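Two weeks with the long fingers
5/5/24

I finally swapped the fingers on the left arm. The old ones were the short, straight pair that came with the Jadier gripper, and I had been putting up with them since I set the arms up. They close well and they don't flex, but you have to bring the whole wrist down close to whatever you are picking up. When I stack cubes, the wrist gets in the way of everything else.

The new pair is longer. I bought them from Bestusari, who sell them without a mount, so I drew my own and printed it in green because that was the spool on the machine. The first mount cracked at a screw hole. The second is thicker there and has held up. Printing took most of an evening, and wiring took longer than I want to admit.

My test is simple. The arm picks up a cube with a tag on it, carries it over, and puts it on top of another cube. The camera reads the tags and the controller works out the rest. I ran it 30 times with each pair of fingers at the same speed, and I didn't touch anything between runs except to put the cubes back on the mat.

The short fingers dropped or missed the cube 14 times. The long ones did it five times, and most of those were bad tag reads, so I don't really blame the fingers.

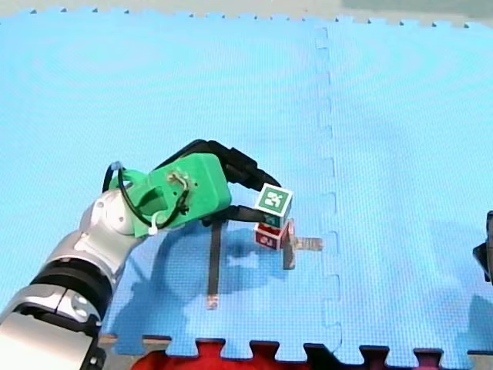 Selorm Sarpong wrote to me after my last post and said that longer fingers only look better at low speed, and that I would see them bend as soon as I tried to move quickly or pick up something with real weight. Selorm also thought I should measure how far apart the tips are when the gripper says it is closed, before and after a long session.

I did try the weight part. With a 600 gram bag of rice, the long fingers held on, but the tips spread enough that I could see it from my chair. At 700 grams the bag slid out. The short fingers held both. So if you are lifting heavier things, keep the short ones. I have not done the tip measurement yet.

The other thing I changed was the grip force setting. I had it too high for cubes, and they would twist a little as the fingers closed. Turning it down by a third fixed most of that. The Mahama controller saves the setting per tool, so switching back is one menu.

For now the long pair stays on the left arm and the short pair stays on the right. Next I want to try rubber pads on the tips. Grethe Arnardóttir sent me a sheet of the material and I still have to cut it to size.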